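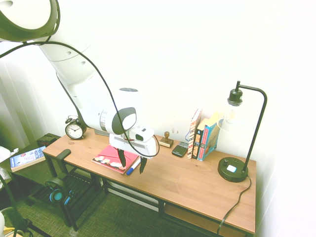 The desk in July, with the pink book in its usual spot and the marker on top of it.

Welcome to the desk page! Quite a few of you wrote after the last gallery (the one with the kitchen shelves) and asked to see where the letters and parcels get done, so I have finally put it up. It's a small corner and a plain one, a brown wooden top on a black metal frame against a white wall, and I am fonder of it than I have ever been of any piece of furniture. We moved it in when we left the Cisternas apartment, where I had been writing on the end of the dining table for years and clearing everything away before supper every single night. You can imagine what it meant to have a place where a thing could be put down and still be there in the morning.

There's only the one picture this time, so I've let myself go on a bit about each of the things on the desk, which my sister says I would have done anyway.

The alarm clock
Black, with two bells on top and a white face, and it stands at the back on the left. I bought it at the Pollow market from a man who wanted to tell me the history of every clock on his table, and I let him, and it took most of a morning. I don't use it to wake up. I set it for four in the afternoon, when I have to stop whatever I'm doing and walk the mail down before the counter closes, and it is so loud that the neighbors know the mail schedule too.

The pink book
This one has a row of little illustrated figures along the bottom of the cover, and it's the book my niece and I are going through together whenever she stays over. She likes to read a page, then tell me how she would have done it differently, then read it again her way. It lives in the middle of the desk because if it goes back with the others she thinks we've finished it.

The marker
White barrel, blue cap. I go through a great many of these! I use them for addresses, for jar lids, for the backs of envelopes when I need to work something out. Please put the cap back on if you borrow one (you know who you are, and I love you, but please).

The rubber stamp
Now this is my favorite. It has a square base and a round wooden knob for a handle, and it fits the palm so nicely that visitors pick it up without thinking. I ordered it from Fornmont when I started sending out the recipe letter, and I remember worrying that I'd never get enough use out of it to justify the price. Well, by the end of last winter I had stamped almost 3,000 envelopes with it. The knob has been glued once. I keep the ink pad in a drawer in the next room after an incident with a pale sweater.

The phone
Next to the stamp, face up, where I can see if anybody is trying to reach me. I had a rule for a while that it had to stay in the hallway while I was writing, and the rule lasted until the first time I missed a call from my mother. The blue cord behind it, over by the wall, is on my list of things to tidy. It has been on the list since spring.

The books along the wall
Three of them standing up at the moment, though that changes from week to week. The tall slim one with the red and brown pattern on its light spine is the one people always reach for first. Then there's the dark one with the small colorful picture on its black spine, and the blue one at the end, with the orange and red on the cover, that will not stand up straight for anything. I've tried a bookend, and the bookend is now holding a window open. I like a short row on a desk, just what I'm reading or meaning to read, with everything else on the big shelves at the other end of the house. My friend Sólveig Brøndum keeps 428 books in her workroom and knows the number by heart, and I admire that very much, but I would never get a letter written in there.

The lower shelf
You can just see it under the right end of the desktop. It's wood as well, and it was the reason I chose this desk over the other one at Jostitport, which had a nicer top but nothing underneath. Paper goes there when I have a lot of it, and so do my slippers.

I have two more corners to show you when I get to them, the sewing table and the bench by the back door. If you have a desk of your own that you'd like to share, do write and tell me what you keep on it. I read every letter, usually a little before four.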